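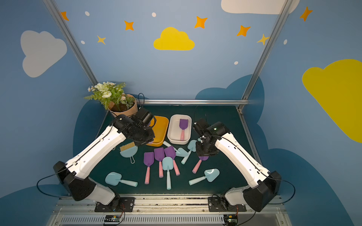
Sand-play table, tools spread across it. Green top, orange tray, white bin.

Play Equipment Check: Sand Tools and Table
Clotberg Children's Room, December 2022
Checked by: Nuria Alemayehu
Second check: Sakda Thammasiri

Mark each line OK, WATCH or REMOVE. Comments go under the line.

1. Purple shovels, pink handles
OK. Blades have no bent corners or raised edges that I could feel. Handles are tight. Pull each one and twist it before marking.

2. Light blue shovels, pale handles
WATCH. One handle turns slightly when twisted. Tagged with tape on the underside and put back. Replace if it gets any looser. Order code for the blue ones is 228 in the Traltetti catalog.

3. Dustpan and brush
OK. Front lip of the dustpan is smooth. Loop handle has no cracks. Bristles hold when pulled. Wash the brush separately, it keeps sand in it.

4. Orange tray
OK. Run a hand around the rim, both sides.

5. White bin
OK. Shovels go in scoop first. We still find them thrown in any way at pickup time.

6. Flower pot, far corner
WATCH. The flowers are artificial but the small ones could be pulled off. Keep the pot at the back corner, out of reach of the under-2 group. Check the paper wrap for tears.

7. Table top
WATCH. See comments below.

Surface is scuffed and scratched in the worn patch. I went over it with a fingertip and found nothing that would catch skin. Same patch was noted in July. Sakda would like it resurfaced, I would leave it until the spring order. Wipe down with soap and water only, no scouring pads.
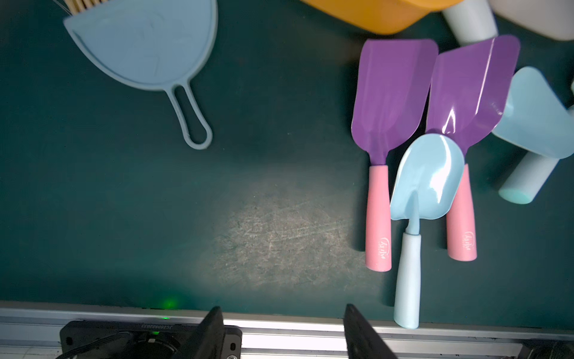
8. Metal rail along the edge
OK. No burrs. Sand collects in it, brush out weekly.

9. Storage and labels
REMOVE: old label on the shelf that says 13 pieces. It has not been right since the summer. New label to be printed without a number.

10. Floor under and beside the table
OK after sweeping. Mat needs to go back down before the morning group.

Follow-up
Loose blue handle: Sakda, next check.
Table surface: Nuria to get a price from Edum.
Shelf label: Nuria.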